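The gripper didn't drop it, and that's the problem
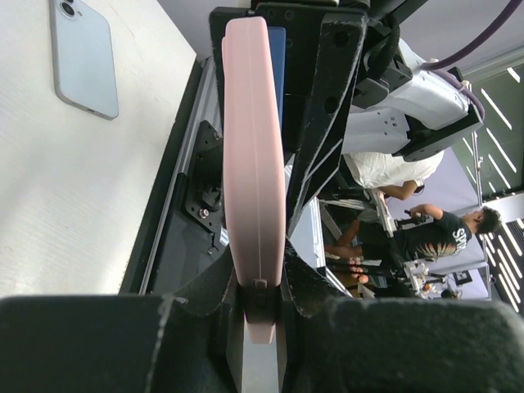 Posted December 2023

Everybody in this business is scared of the drop. Part falls, part rolls under the bench, somebody laughs, somebody writes it up. We have a whole column for it in the log. We have a sensor threshold for it. We had, until November, exactly zero columns for the other thing, the one where the fingers close and then will not open.

So this is about the other thing. I'll try to keep it short, I have a build tonight.

What happened. Two arms on one table, handover routine, left arm holds, right arm takes. We'd run it all week. On the run I care about, the left arm was holding the item upright between the pads and the handover message didn't go through. Cable to the right arm had worked itself half out of its connector. Right arm never moved. Left arm did what it had been told, which was hold until taken. Fine so far.

Then Anjani Teoh reached in to take the thing by hand, because anybody would. Arm's still, the motion light is off, it's holding an object out at you like a kid with a drawing. She got two fingers on it, and the controller saw the load shift, decided the object was slipping, and squeezed harder. Then harder again. Her fingertip was between the edge of the pad and the object.

She's OK. Bruised nail, a lot of swearing, back at the table the same afternoon. I want that said early so no one reads the rest as a horror story. It was a small arm with soft pads. But she hit the stop button and the fingers stayed shut. That's the part I keep chewing on.

They stayed shut because they were designed to. Stop means freeze. Freeze means keep holding, because if you let go on a stop you drop the part, and see above, everybody is scared of the drop.

I've now had this argument with four people and I'll give you their side fairly. If the arm is holding something heavy over somebody's foot, you do not want it to let go just because a person slapped a button. True. If it's holding something hot, or full, or sharp, same. True. There are good reasons grippers hold on when power goes away, and people smarter than me worked them out on machines a lot bigger than ours.

But we weren't holding something heavy over a foot. We were holding a light thing over a table. Nothing on that table would of been hurt by a drop. The worst case for letting go was a scratch. The worst case for holding on was a finger. And we picked holding on, without picking it, because it came that way from Femow and the box was already checked.

That's my whole gripe. Defaults. A default is somebody else's guess about your table, made before they saw it.

Let me go through what we got wrong, in the order I'd want to hear it.

The still arm. We taught people to be careful around a moving arm. Tape on the floor, a beep, hands back. We taught them nothing about a stopped one, and a stopped arm under power is not a parked arm. It's an arm waiting on a condition. Ours was waiting on a message that was never going to come, and it looked exactly the same as when it's off. Same pose, same quiet. I've been around these things for years and I couldn't have told you from three feet away.

The grip reflex. The slip response is a great feature when the only things touching the object are the object and the robot. It reads a tug as a slip. A person's tug too. There was a ceiling on the force but it was a ceiling set for the pads, to keep from tearing up the foam. Let me say that again, we had a force limit to protect the foam.

There was also no time limit on it. The squeeze could step up every time the reading changed, and a person trying to get their finger out changes the reading a lot. So the more she pulled, the more it was sure.

The button. Worked perfectly. Did what it said in the manual. I went and read the page afterward and there it is, one line, clear as anything, and I had signed a sheet saying I'd read it. I probably did read it. I read it the way you read a line that isn't about you yet.

The cable. I almost don't want to mention the cable because the minute you mention it everyone relaxes. Oh, it was the cable. Somebody even closed the ticket with "reseated connector" and that was nearly it, a whole incident filed under housekeeping. The cable was just what happened that day. Next time it's a software update, or a dead battery in a tablet, or the right arm is fine and somebody has it paused. The handover not arriving is a normal event. It's going to happen. A system that's safe so long as the message arrives is not safe yet.

I pulled our logs after, since I was angry and it was something to do. 600 handover attempts going back to the start of the project. 325 of them complete. The rest are retries, aborts, timeouts, people walking up and ending it by hand. So ending it by hand wasn't some weird thing Anjani did. It was a big part of the job. We'd all been doing it. We'd been reaching into that grip all fall and it happened to be her finger that was in the wrong half inch.

Which is why I got short with the visitor from Estent who said the fix was training. I was rude, I've apologized for rude, I haven't changed my mind. Training is what you say when the machine is going to stay the way it is. You can put up a sign. We have a sign. Somebody at the next table is leaning over his own work with his back half to you, somebody else is walking by, the sun's coming through the blinds in stripes so you can't see a status light anyway, and you want a person in the middle of all that to remember that a still gripper might be a nervous gripper. They will remember it nearly every time.

Okay so what do I want. Not a standard, I'm not qualified to write one and I'd be bad at the meetings. Just some things for people with small arms on open tables, which is a lot of people now, in a lot of rooms that used to be classrooms or storage.

Decide what stop does to your fingers. On purpose, for your table, and write down why. If the thing you're holding is light and can't hurt anybody, I think stop should open the hand. If you disagree, fine, but be able to say out loud what it is you're protecting.

Put a clock on every hold. Ours is 60 seconds now. No handover in 60 seconds, the arm lowers the object to the table, opens, backs off. It's annoying. It has ruined a couple of good runs, and I've heard about it each time.

Set the squeeze ceiling with a finger in mind. Then find out what it really is, with a gauge, at the pad edge and not only in the middle where the foam is thickest. Our number at the edge was a lot worse than the number on the sheet. The pads were scuffed up and a little packed down by then and I'd never once thought of foam as something that ages.

Have a way to open the fingers that doesn't need the computer, and make everyone in the room do it once with their off hand. On ours there is a release. It's a good one. It's on the back side, where you can't reach it if you're the one who is stuck. Anjani found that out. The Yu arm we borrowed parts from has it in front, and I used to think that was ugly.

And count the holds. If you log drops, log the times it wouldn't let go. I'd bet you have some. We went back and asked people and got 2 more from the same month, no injury, no write up, just "oh yeah it got grabby on me." Grabby. We had a word for it! We had a cute word for it and no column.

I showed a draft of this to a friend over at Wiststead and he said I was making a lot out of a bruised fingernail. Maybe. His arms lift engine parts, he's got cages and light curtains, and no one in his building has been within reach of a powered gripper in years. He's protected by a fence. We took the fence away because the arms got small and friendly looking and we wanted to sit next to them, and I still want to sit next to them. I like this work. But the fence was doing a job, and when it went away that job went to a half page of settings that came checked or unchecked from somebody who'd never met us.

Anjani has asked me to add that she'd like the nail back by spring, and that the write up originaly said "operator error" and she had it changed. Go check your stop setting. The menu's under Tool, then Hold, then scroll down, it's off the bottom of the screen on the older tablets.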